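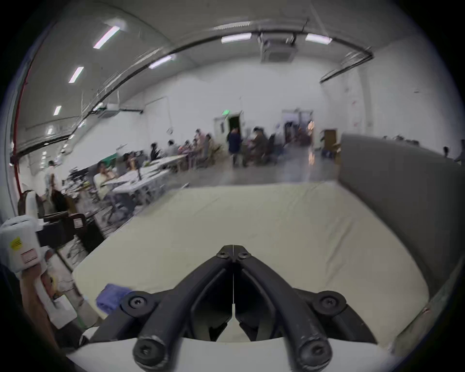

Chapter 4

Folding and Flattening Soft Goods

A folded garment holds its shape only if the fabric was flat before the first fold. This chapter covers the work surface, the spreading of a crumpled piece, and the Kumsa fold, in that order. Cotton knits of up to 400 grams are assumed unless the text states otherwise.

4.1 The Work Surface

The surface should be larger than the garment on all sides and covered with a plain cloth. A pale cover makes dark edges easy to find.
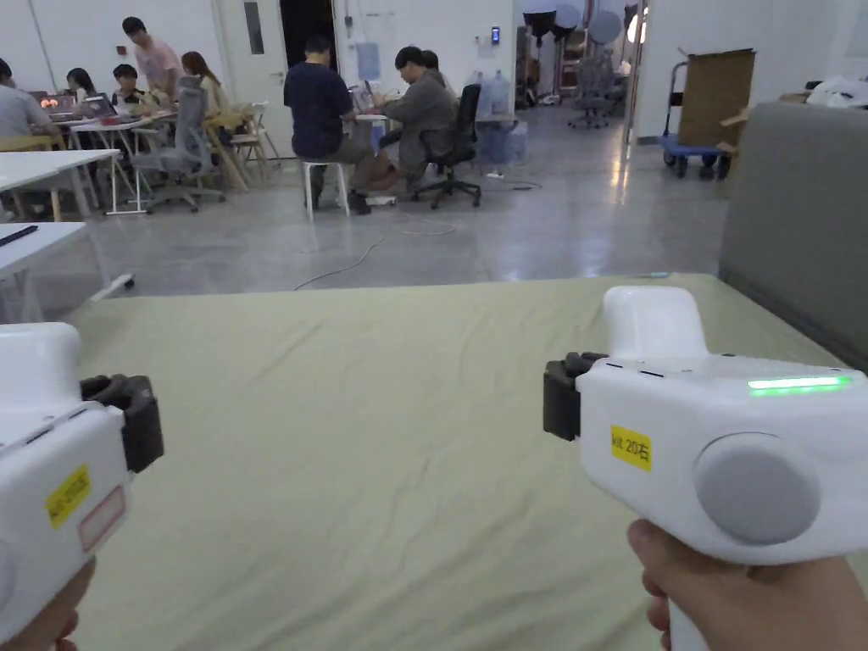

Wrinkles in the cover matter less than wrinkles in the garment, but a deep crease will print through thin knits. Smooth the cover from the center outward before each batch. A table height of some 80 centimeters suits most standing workers.

4.2 Clearing the Area

Remove finished pieces before the next one is laid down — mixed piles are the usual source of sorting errors.
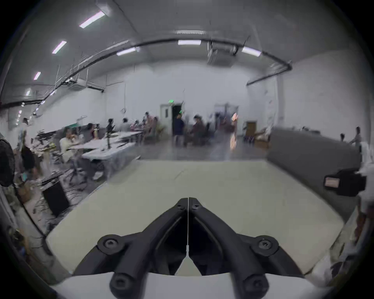
4.3 Spreading a Crumpled Piece

Locate one edge and grip it at 2 points. Raise the edge until it is nearly level, then draw the points apart. Slight sag is acceptable; a twisted section must be opened before the edge is lowered. 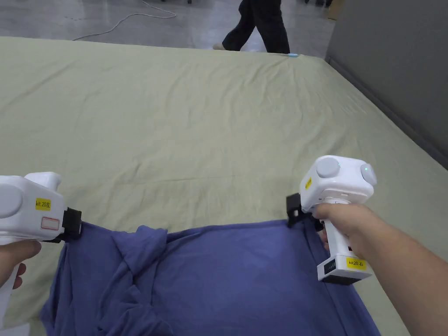 4.4 Terms Used in This Chapter

Leading edge: the edge gripped first.

Sag: the drop of the cloth between two grip points.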